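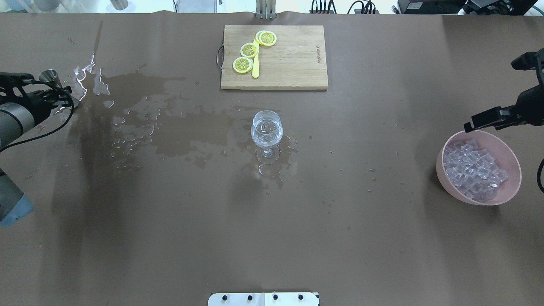

Why is a lemon sour?

Have you ever touched a piece of lemon with your tongue? Your eyes close by themselves, your mouth fills with water and your whole face becomes small. Grown-ups do this too, even if they try to hide it. Let us find out why it happens.

What is inside a lemon

A lemon is mostly water. In this water there is a little sugar, and there is a lot of something called citric acid. An acid is a kind of substance that tastes sour. Oranges have citric acid as well, but they have much more sugar, so we notice the sweet taste first.

If you look at a round slice, you can see that the fruit is divided into parts, like a wheel. These parts are called segments. Each segment is full of very small bags of juice. When you squeeze the lemon, the bags break and the juice comes out.

How your tongue knows

On your tongue there are many taste buds. They are too small to see without a microscope. They can feel five tastes: sweet, salty, bitter, sour and one more that is called umami, which you find in cheese and in mushrooms. When the acid touches the taste buds, they send a message to your brain – and the brain answers quickly. It tells your mouth to make more saliva. Saliva is the right word for spit, and it makes the acid weaker and protects your teeth.

Sometimes it is enough only to think of a lemon. Is your mouth getting wet now?

Why the skin smells so good

The yellow skin has its own secret. It holds tiny drops of oil, and the oil gives the strong lemon smell. The white part under the skin has almost no smell, and it tastes bitter.

Try it at home

You need 2 glasses of water, the juice of half a lemon and some sugar. Ask an adult to cut the lemon for you.

Put half of the juice in each glass. Then put 2 teaspoons of sugar in only one of them and stir well. Taste both. The two glasses have the same quantity of acid, but the one with sugar seems less sour. The sugar does not take the acid away. Your brain receives two messages together, and the sweet one covers a part of the sour one.

Rinse your mouth with plain water when you have finished.

New words

Acid – a substance that tastes sour
Segment – one part of a lemon or an orange
Saliva – the water that your mouth makes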